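Chapter 4
The Desktop Computer: Opening and Inspecting the Case

Chapter Objectives

After completing this chapter, the student should be able to:
place a tower case in the correct position for inspection;
name the main groups of parts found in a desktop computer;
follow the order of work used when a side cover is taken off;
complete the first page of the inspection record.

Key Terms
case, front panel, side cover, power supply, main board, drive bay, expansion slot

4.1 Introduction

A desktop computer is built to be opened. The parts of a typical tower are held by screws, clips and latches, and most can be reached by a trained person with ordinary hand tools. For this reason the desktop tower remains the machine on which students in the Purkport program first learn the practice of inspection and repair. Portable computers, whose parts are smaller and more closely fitted, are treated in Chapter 9.

The exercises in this part of the book were prepared by Domenica Eder for the training workshop at Datitz and revised on 21st May. They draw on the workshop's service register, which lists 1,790 desktop computers received for repair. Of these, 1,084 were returned to use after the replacement of a single part. The register shows the value of a careful first inspection. A fault that can be seen, such as a cable that has come away from its socket, should be found before any test equipment is connected.

4.2 Position of the Case

Before the cover is removed, the computer is shut down, the power cord is taken out and all outside cables are disconnected. The case is then laid on its side on a firm, level surface, with the removable cover facing up. In this position the interior can be viewed from above, and a part that is released will not fall across the main board.

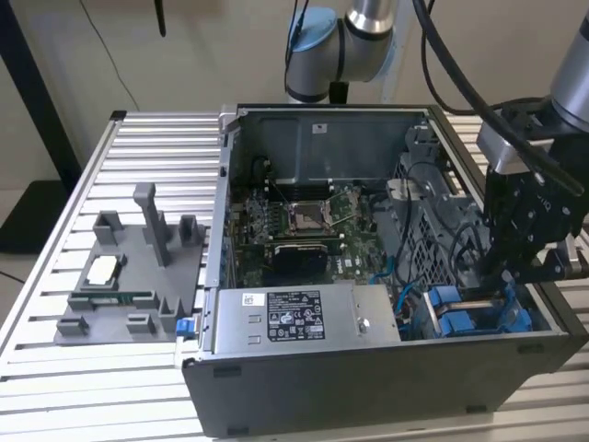

Figure 4.1 Desktop tower on its side on a slatted aluminum worktable, side cover removed.

The student should note which end of the case carries the front panel and which end carries the rear connectors. Directions in this chapter are given from these two ends. The words "left" and "right" are avoided, as their meaning changes when the case is turned.

The cover and its screws are stored together in a marked tray. Screws of different lengths must be kept apart. A long screw driven into a short hole may damage the part behind it.

4.3 The First Inspection

The first inspection is made by eye and lasts 10 minutes. No part is removed during this time. The student records the general condition of the interior, the presence of dust, and any connector that does not appear to be fully seated. Entries are made on the Trummer inspection sheet, a copy of which is found in Appendix B.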